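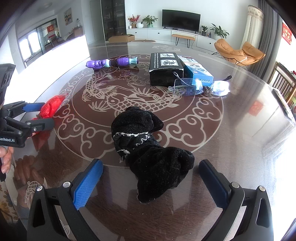
Textile Care and Repair, Unit 2: Small Pouches and Pile Fabrics
Instructor: Adoración Carrasco
Room: Barrios Workshop, upper floor

Bring to class: one small piece in velvet or another pile fabric, one piece in a thin or sheer fabric, hand needles, sharp scissors, a soft brush. Thread is supplied. The shop kit from Trivell is fine if you already own it, but you do not need to buy one.

1. Pile and nap

Velvet has a short, raised pile. Stroke it one way and it looks lighter; stroke it the other way and it looks darker. Before cutting a patch, mark the direction of the nap on the back with chalk. A patch turned the wrong way will show even when the color matches.

Do not press velvet flat with an iron. Steam it from the back, let it rest, then brush lightly. Black velvet picks up lint from everything, so wipe the table first.

2. Visible stitching

White thread on black fabric shows every uneven stitch. Use it on purpose or change to black. Fuzzy thread hides small differences in stitch length but is harder to pull through pile. Work with short lengths and wax the tip.

Zigzag lines should be chalked before sewing. Fasten both ends on the wrong side. If an end has frayed, trim it back to sound thread before you decide whether the seam needs to be redone.

3. Gathers

A gathered middle puts the most strain on the fabric at the narrowest point. Check there first for worn pile. To re-gather, run two parallel rows of stitches, pull both together, and knot. Spread the folds with your fingers before fixing them.

Sheer fabric gathers tighter than velvet and slips more. Use a finer needle and smaller stitches.

4. Working on a polished table

Put down a cloth before using pins or scissors. Lacquer and varnish scratch easily, and printed or painted designs cannot be touched up in class.

Reading: Cundier handout, section on pile fabrics. The Brastik thread chart is in the drawer by the door.

For next class: finish one gathered seam and bring it unpressed.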